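Chapter 7
Receiving, Sorting, and Storing Small Electrical Parts

Chapter Outline
7.1 The Path of a Part Through the Stockroom
7.2 Sorting Mixed Returns at the Bench
7.3 Identification and Part Numbers
7.4 Bins, Drawers, and Labels
7.5 Counting and Reordering
7.6 Parts Set Aside

Learning Objectives
After studying this chapter, you should be able to:
Describe the path of an electrical part from the receiving door to the storage bin.
Sort a mixed tray of components by type, and then by rating.
Identify a part from its printed markings and confirm the result against a catalog or stock list.
Fill out a bin label correctly.
Decide when a part should be set aside for testing and when it should be discarded.

Key Terms
bin location, hold tray, mixed return, part number, rating, reorder point, sorting tray, stock card

Introduction

The Kestton repair depot serves the pumping stations and street lighting of the Lundcombe district. Its stockroom carries 2,000 separate items, most of them small enough to fit in the palm of the hand. Switches, relays, terminal blocks, indicator lamps, and small power units leave the room each morning in the service vans. In the late afternoon a certain share of them comes back. A technician may have carried a spare that was not needed, or removed a working part while replacing a whole panel. These parts are known as mixed returns, and the manner in which they are handled has a large effect on the cost of running the depot.

Before the present system was adopted, mixed returns at Kestton were emptied into a drawer beneath the counter. When Mattes Pfeiffer took charge of the stockroom, his first task was to go through that drawer. It held 300 parts. Many were in working order, and several were of a type the depot had bought new during the same month. The procedure described in this chapter is based on the one he wrote that April. It has since been adopted, with small changes, at the Kouris and Corkurero depots.

The student should note that the work requires little equipment. A clear table, a shallow tray with a raised rim, good light, a soft brush, and the current stock list are sufficient. The tray should be of one plain color, so that the outline of each part can be seen against it. The rim keeps small pieces from rolling to the floor, and rounded corners allow the last of them to be picked up with ease. A table with a smooth, matte surface is preferred to a glossy one, where reflections make fine print difficult to read.
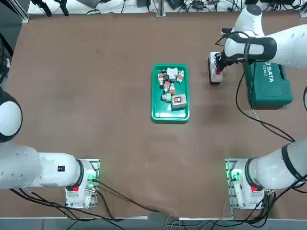
A tray should never be filled to the rim. When parts lie several layers deep, the smallest are hidden under the largest, and the sorter must dig for them. Leave part of the tray open. The open area gives the sorter a place to turn a component over, read its face, and set it down again before deciding where it belongs. If a return is too large for one tray, divide it between two and complete the first before starting the second.

Sorting proceeds in two passes. In the first pass, parts are separated by type only. Switches are placed with switches and relays with relays, without regard to size or maker. The sorter does not stop to read part numbers at this stage. In the second pass, each group is separated by rating, which is the voltage and current the part is built to carry. Two parts may look the same in every other respect and still differ in rating. A relay with a 12-volt coil must not be stored with relays made for a higher voltage, even when the housings match.

Color is a useful guide in the first pass and a poor one in the second. Manufacturers often use one set of colors across a whole line of products, so a group of parts in matching colors may include several different functions. The sorter should use color to form an early opinion and rely on the printed markings to settle the matter. Where the markings are worn, the part goes to the hold tray, which is discussed in Section 7.6.

Once a part has been identified, it is assigned to a bin location. The Kestton system uses a letter for the cabinet, a number for the drawer, and a second letter for the compartment. A bin label shows the location, the part number, a short plain name, and the reorder point. The plain name should be the one that technicians use in daily speech. A label that reads only as a string of digits invites mistakes when the stockroom is busy.

The stock card is filled in at the time the part is placed in its bin. It is not acceptable to shelve a full tray and complete the cards afterward. Pfeiffer's original instructions are firm on this matter: "One part, one card, one drawer opened. Close the drawer before you pick up the next part." Clerks new to the work sometimes find this slow. At Corkurero, where cards were at first completed in batches, a count of 19 drawers found errors in most of them, and the depot returned to the single-part method.

Safe Practice at the Sorting Bench

Keep food and drink away from the bench. Any part that carries a stored charge, such as a large capacitor, must be made safe by a qualified person before it reaches the sorter. Parts with cracked housings, bent terminals, or signs of heat damage are removed at once and placed in the hold tray with a written tag. Do not attempt to straighten a bent terminal in order to return a part to stock. Sharp terminals can cut the skin, and light gloves may be worn where they do not interfere with handling.

Before You Read Further

Consider a stockroom, workshop, or supply closet with which you are familiar. Write down how a small part that has been returned would find its way back to the correct place, and who would carry out each step. Keep your notes. You will be asked to revise them at the end of Section 7.4, after the labeling system has been explained in full.

7.1 The Path of a Part Through the Stockroom

Every part in the stockroom enters through the receiving door, whether it is new or returned. New parts arrive with a packing slip, and the clerk compares the slip with the original order before any box is opened. Returned parts arrive with a return tag, which gives the name of the technician, the job from which the part came, and its condition as far as it is known. A part without a tag is treated as untested until it has been checked.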